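The Residence at Skalus: A Memorandum of Departure

The following account was entered in the house register in December and is reproduced with the consent of the management.

Room 15 of the Jondier Residence is on the second floor, on the side that faces the rail yard. The occupant had held it under a standard agreement for six years, which is three years longer than the agreement allows. Extensions were requested in writing and granted in writing. The office retains all of them.

In the autumn the occupant gave notice. The form asks for a reason for departure and provides a line of moderate length. The occupant left the line blank, and the form was returned. On the second submission the line contained the word "Isa," which is the name of a town on the coast, four hours from Skalus by the morning train. The form was accepted.

Under Section 4 of the house rules, a departing occupant must sort all personal effects into three classes: those to be carried, those to be sent ahead, and those to be surrendered to the residence. The office supplies a printed inventory for this purpose. It is a long document. It was drawn up when the residence housed railway employees, and it still provides for lanterns, signal flags and one dress uniform. Occupants are asked to write "none" beside each of these and not to leave the space empty.

The occupant of Room 15 wrote "none" beside the lanterns and "none" beside the flags. Beside the dress uniform there appeared the words "one black coat, worn to the funeral." The inspecting officer considered whether this was an answer to the question. It was allowed to stand.

Sorting began in the late afternoon, after the heat had come on in the pipes. The rules recommend that clothing be laid out on the bed, the floor being reserved for trunks and the table for papers. The recommendation is an old one and most occupants arrive at it without reading it. A bed is the largest flat surface in any of these rooms. It is also the surface an occupant will need by ten at night, and the office has found that this encourages a decision.

The occupant did not decide quickly. Heavy clothing was taken first, and then clothing for work. A sweater was assigned to the class of things to be sent ahead, then to the class of things to be carried, and then, for the better part of an hour, to no class. The sweater had been knitted by the occupant's mother and did not fit. It had not fit when it was new. The inventory has a column headed "condition," in which the occupant wrote "good."

It should be explained that the office does not ordinarily concern itself with such entries. The column exists to settle disputes over damage, and a sweater that belongs to an occupant cannot be the subject of a dispute with the house. The entry is mentioned only because the officer who collected the form remembered it afterward, and asked that it be included.

By six o'clock the first trunk was closed. It was weighed on the scale in the lower hall and tagged for the Mendoza line, which carries freight to the coast at a fixed rate. The clerk entered it as parcel 487. The occupant asked whether a parcel could be recalled once it had been tagged. The clerk replied that it could be recalled until the evening truck, and that the charge would not be refunded. The occupant thanked the clerk and went back upstairs.

The second trunk was smaller and took longer. It was to hold the things needed in the first week: bedding, a kettle, two plates, the papers from the bank. The occupant had lived alone in Room 15 and had always kept two plates. No inspection had ever remarked on it. In the course of the evening one of the plates was moved to the class of things to be surrendered, and a surrender slip was made out for it, numbered 329. The slip was later found torn in half in the wastepaper basket. The plate was not found, and the office has concluded that it went to Isa.

There remained the matter of the key. Occupants are issued one key and pay a deposit against its loss. The occupant of Room 15 brought down two. The second was an older pattern, with the number 128 stamped on the bow, and it fitted no door in the building. The occupant explained that it had been in the pocket of a coat when the coat was inherited, and that it had seemed right to hand it in somewhere. The officer pointed out that the residence could not accept a key to a lock it did not own. The occupant agreed that this was reasonable - and left it on the counter all the same.

The key has been placed in the drawer with the unclaimed umbrellas. It will be held for one year in accordance with Section 9, and may be collected in person or by letter.

The occupant departed on the morning train, before the office opened. The room was inspected at eight. The window had been latched, the lamp unplugged, and the mattress turned as the rules require, although few occupants turn it. On the inside of the closet door a strip of paper had been pasted at some earlier date, listing in pencil the hours of the trains to the coast. Several of the hours had been corrected as the timetable changed, the most recent of them in the past year. The strip was not on the inventory, and under the rules it should have been removed at the occupant's expense.

The officer recorded the room as clear. The deposit was returned in full, by post, to the address provided. The strip of paper remains where it was, and the next occupant has been told that it may be taken down or kept up to date, as preferred.
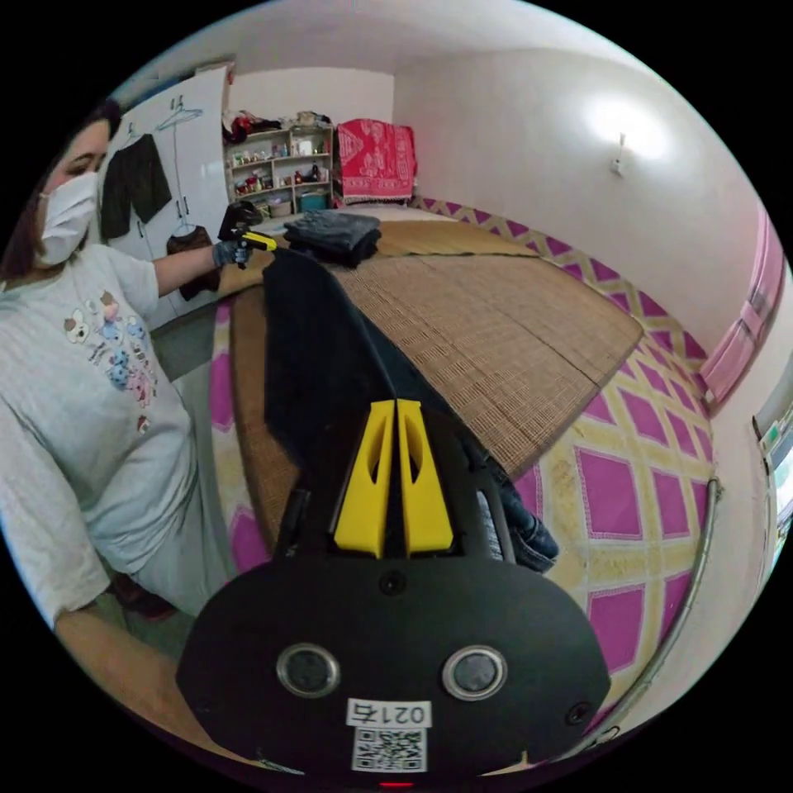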